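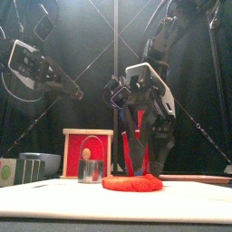
A rule is only useful if the person at the bench can follow it at the end of a long shift, according to Gunnlaugur Overgaard, who asked that the new Torus handling guideline be kept short enough to post beside every two-arm station.

Fasik and Salcedo today released the guideline, numbered 2453, for robot arms that share a tabletop with household objects. It replaces Guideline 2224 and takes effect in November.

The document sets 12 requirements. Operators must agree on a rest position for each arm before work begins, secure cables away from the gripper's path, and record every change of fingertips. Soft materials such as modeling dough must be listed separately from rigid items in the station log. Sites already working under the earlier text will have 10 months to comply.

"We wrote down what careful teams already do," said Vasilis Leka of Fasik. "Inspectors and operators will now read from the same page."

Copies are available from Sketa, which will also handle written comments on the guideline.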